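Why Does Wood Have Lines?

Run your hand along a wooden table, a door or a ruler. You will probably see lines in it. Some are straight, some are wavy, and some bend into long loops. This pattern is called the grain.

The grain was made while the tree was alive. To understand it, you need to know how a tree gets fatter.

How a tree grows

A tree grows taller at the tips of its branches. It grows wider just under the bark, where there is a very thin layer of living cells called the cambium. Every year the cambium makes new wood on the outside of the old wood.

In spring the tree grows fast. The new wood is usually lighter in color. In summer it grows more slowly, and the wood is darker and harder. In winter, in cold places, it stops growing until about March or later.

So most trees in cold places get one light band and one dark band each year. Together they make one growth ring. If a stump has seven rings, the tree was seven years old when that part was cut.

From rings to lines

On a stump the rings look like circles. On a board they look like lines. The rings go all the way up the trunk, like paper cups stacked one inside another. When a saw cuts down the length of the trunk, it slices through the sides of those cups.

If the saw goes close to the middle of the log, the lines come out mostly straight. If it cuts nearer to the outside, the lines spread apart and can make waves, arches and ovals. Both kinds of board can come from one tree.
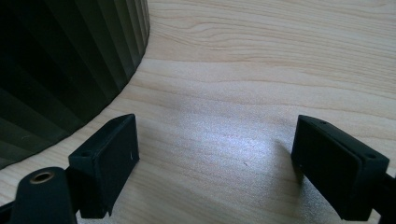 What is a knot?

A knot is a round or oval dark spot in a board. It is the place where a branch grew out of the trunk. As the trunk got wider, new wood grew around the bottom of the branch. The grain has to bend to get past a knot.

Hilde Vanhove makes furniture in the town of Grinddale. She looks for knots before she cuts anything. "A knot is harder than the wood next to it," she says. "I put it where it can be seen, but never where I need a joint."

Why wood moves

Wood soaks up water from damp air and swells a little. In dry air it shrinks again. It moves much more across the grain than along it. That is why a wooden door may stick in wet weather.

Many tables are coated with oil, wax or varnish. The coating slows the water down. A shiny coating also reflects light, so the grain can be hard to see near a window or under a lamp. Move your head to one side and the lines come back. 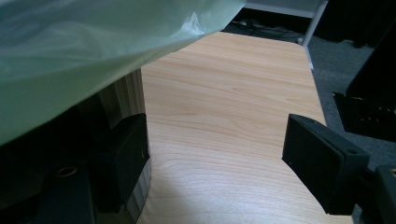 The corner of a wooden table.

Try it yourself

Find two wooden things at home. Lay a sheet of thin paper on each one and rub gently with the side of a crayon. If the wood is rough enough, the grain will show up on the paper. Very smooth wood may leave no pattern at all.

Words to know

Cambium: the thin layer under the bark that makes new wood.
Grain: the pattern of lines in a piece of wood.
Knot: the place where a branch joined the trunk.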